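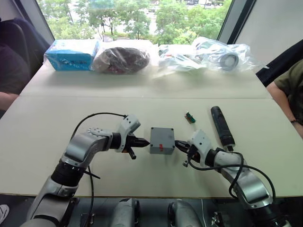
The white worktop, two panels with the join running across the middle.

Solar power in an allotment shed: the questions I get asked

Last updated: June
June, by Kevin Yupanqui

I've had a small solar set-up on my shed at the Wadholm plots for long enough now that people stop at the gate to ask about it, usually when I've got my hands full of beans. So I've written the answers down. I'm not an electrician, I'm a bloke with a shed and a lot of opinions about fuses. Everything here is about little 12 volt systems, off the grid, no mains anywhere. If you want mains in your shed then please get somebody qualified and ignore me completely.

What do you run off it?

Three LED lights, a phone charger, a radio and the pump that lifts water from the lower butt to the top one. The pump is the greedy one. The lights use so little that I've left them on overnight more than once and the battery hardly noticed. I did try a small coolbox last summer and gave up on it, it flattened everything by teatime.

Can I run a kettle?

No. Everyone asks this! A kettle pulls a huge amount of power, far more than a shed battery wants to give, and you'd need an inverter the size of a suitcase. Get a camping stove. Mine takes ages in a breeze but it does the job, and the tea tastes better anyway.

How much did it all cost?

£407 in the end, and that was spread over a winter so I didn't feel it too badly. The battery was the biggest chunk. The bits and bobs (cable, fuses, glands, screws, boxes, crimps, more crimps when I ruined the first lot) came to £73, which surprised me. If you're budgeting, don't forget the bits and bobs. You'll look at the price of a panel and think the whole thing's going to be cheap, and then you'll be standing in the shop at Skotham holding a reel of cable and doing sums.

Which panel did you get?

It's an Astora, second-hand, off someone on the other side of Skotham who was selling his caravan. I'd buy a second-hand panel again without worrying. They don't have much to go wrong. Take a cheap multimeter with you, point the panel at the sky and check it gives a sensible voltage, and look at the back for cracks or brown marks. If the seller won't let you do that, go home.

Which way should it face?

South, if you can manage it, and tilted. I've got a damson next door that shades the shed until mid-morning, and I lose a fair bit to that. Shade matters much more than people think. One branch across the corner of a panel can knock the output right down, even when the rest of it's in full sun. Spend a day at the plot and note where the shadows fall before you drill anything. Winter shadows are longer too, so what looks lovely in June might be hopeless by Christmas.

What about the battery?

I went for a lithium iron phosphate one. Mine's a Zavala and the leaflet says it's good for 4000 cycles, so it'll probably see me out. Lead acid is cheaper to start with and I used one for the first two years — an old leisure battery, weighed as much as a small horse. The trouble is you shouldn't drain it below half, so you're only ever using half of what you paid for. With the lithium one I can use nearly all of it. Do check it's got protection against charging in the cold. You mustn't charge these below freezing, and a shed in January is well below freezing some mornings. I keep mine in a wooden crate lined with old carpet, which helps a bit.

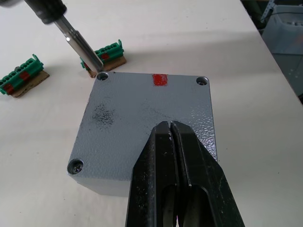

I'd also say keep the battery off the floor. We had water through the bottom plots one February, and the man two along lost his. Mine was on a shelf by pure luck, as I'd run out of floor. Fix the shelf to something solid, mind, and strap the battery down.

Do I need a charge controller?

Yes, always. It sits between the panel and the battery and stops the one from cooking the other. There are two sorts, PWM and MPPT. The second costs more and gets more out of the panel, especially on grey days. On a really tiny system I don't think it's worth the extra. I've got an MPPT one because I like looking at the numbers. It keeps a running total, and last time I looked it said 1746 amp hours since I reset it, and I have no idea what I'm supposed to do with that information but it pleases me.

Connect the battery to the controller first, then the panel. When you're taking it apart do it the other way round. It's in the instructions, on the page that everyone throws away.

Where do the fuses go?

One on the positive cable as close to the battery as you can get it, and then one for each thing you're running. The one by the battery is the one that matters most. A battery can put out a frightening amount of current into a short, and it's the cable that gets hot, and the cable is usually stapled to a dry wooden shed. Please don't skip it. I'm cheerful about most corner-cutting but I won't be about that.

How do you join the cables?

In a proper box, with proper connectors inside. I did it with a terminal strip and insulating tape the first year and the earwigs moved in. A metal box is tougher than a plastic one and mice can't chew it, but you do need to put a grommet or a gland where the cable goes in, or the edge of the hole will work its way through the insulation. Plastic is easier to drill. Either's fine really, so long as the lid shuts and the cables come in from underneath so that rain can't run down them and in.
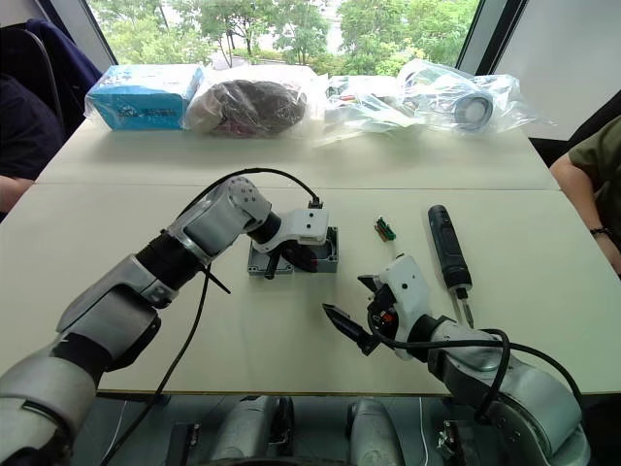 Grey metal junction box, lid off.

Leave yourself more spare cable inside than you think you'll want. I always cut mine too short and then have to join the join, and it looks awful.

What thickness of cable?

Thicker than you'd guess. At 12 volts you lose a lot along a thin cable, so your lights go dim and your pump sulks. There are calculators online where you put in the length and the current, and they'll tell you. Remember that the length is there and back. I forgot that and had to redo the pump run, in the rain, swearing.

What tools do I need? 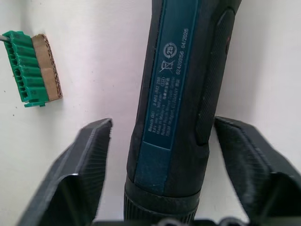 Not many, as 12 volt work is mostly cutting, stripping, crimping and doing up screws. Buy decent crimpers, as the horrible flat ones that come free in a kit make joints that fall out. You'll want wire strippers, a multimeter, a drill for the glands and a good sharp knife. For the screws, a little cordless screwdriver is a treat when you've got a lot of box lids and cable clips to get through. The Bosch GO is the sort I mean, the straight stick kind with no pistol handle, which makes it easier to get in behind a shelf. Do the terminals up by hand for the last bit, though. I stripped a thread on my first controller by being heavy-handed and it's never been right.

Will someone nick it?

They might. Ours is a fairly quiet site, but panels do go missing. I used shear bolts on the brackets and wrote my postcode across the back in paint pen. The battery comes home with me in the winter when I'm hardly there. Some people put the panel on the side of the roof you can't see from the lane, and if that happens to be your south side then lucky you.

Do I need permission?

Ask whoever runs your site. At Wadholm it was one email and a reply that said fine as long as it doesn't stick up above the ridge. I've heard of other places that won't have anything on the roof at all, so a panel on a frame on the ground might be the way to go.

How often do you have to clean it?

I wipe it over in spring and again when the pigeons have been at it. Warm water and a soft cloth. That's it.

Comments

plot_nineteen, 8.14 am
Very useful, thanks Kevin. Did you have to do anything special where the cable comes through the shed wall? Mine's got a gap you could post a sandwich through.

Kevin, 9.40 am
Cable gland if you can get to both sides, otherwise a blob of sealant. Leave a droopy loop outside so the water drips off the bottom of it.

Marrowfat, 1.05 pm
I still say lead acid for a beginner. If you're going to kill a battery through ignorance you might as well kill a cheap one. I've killed two.

Bev on the hill, 7.52 pm
Which pump have you got? Mine sounds like a wasp in a tin and I can't get it to lift more than a metre.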